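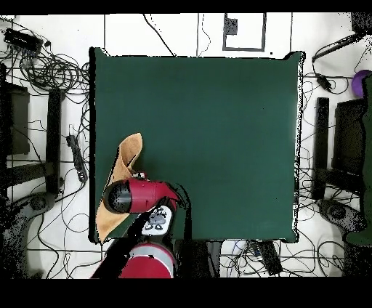 What happens to a contact's owner when the two records get merged?

The older record wins, every time, whatever the merge screen says. I had this wrong for most of June and so did the help page I wrote.

7/23/23
3 min read

Notes on the Cimik to Sedard contact move, continued from the last entry, which ended mid-swear.

Ran the dedupe job again on the sandbox with the Fedoruk rule set. 3000 contacts in. It flagged 999 pairs, and I got suspicious, as one does with a number that looks like a ceiling. It is a ceiling. The report page stops there and says so in gray type at the bottom, next to the export button. Exported to CSV instead and the list kept going. So the cheerful message I posted to the channel on the first run was wrong, and I have edited it, and everyone can see that I edited it.

On the owner thing. The merge screen lets you click the radio button for the owner you want. It highlights. It looks very sure of itself. Then the save fires the assignment rule, which looks at created date and puts the older owner back. Tried it with the rule switched off and my choice stuck. Tried it with the rule on and a different profile, same reversal. Leaving the rule off during the load, turning it back on after. Whoever does the load: write "turn it back on" on your hand.

Phone numbers. Pitport sends theirs with the extension jammed on the end, no x, no space. Fedoruk's matching treats that as a different number, and fair enough. I have a formula that strips it for US numbers. It does something rude to the Canadian ones when there's a leading 1, so don't run it on the whole table. Test file is in the shared folder under phones_v4. Ignore phones_final.

Email matching is fine. Suspiciously fine. Pulled 100 matched pairs at random and read them all with a cup of bad coffee. Two were a married couple sharing an address, one was an info@ inbox belonging to a whole dental office. I've added info@, sales@ and office@ to the skip list. Married couples I have no rule for.

Activity history does come across in the merge, including the closed tasks. Attachments too, though the "added by" turns into the integration user, so the record now claims a piece of software uploaded a signed quote. Sales will ask. The original name is still in the audit export if anyone needs it badly enough.

Still open:
- does Sedard's nightly sync recreate the losing record? It did once, and then not again when I was watching
- opt-out flag: want the stricter value to win, currently the newer one does
- custom field "Region (old)" is used by exactly one dashboard and I can't find out whose
- rewrite the help page

Next run is with the rule off and the opt-out fix in. Sandbox refresh first, takes all night.

4 comments
2 shares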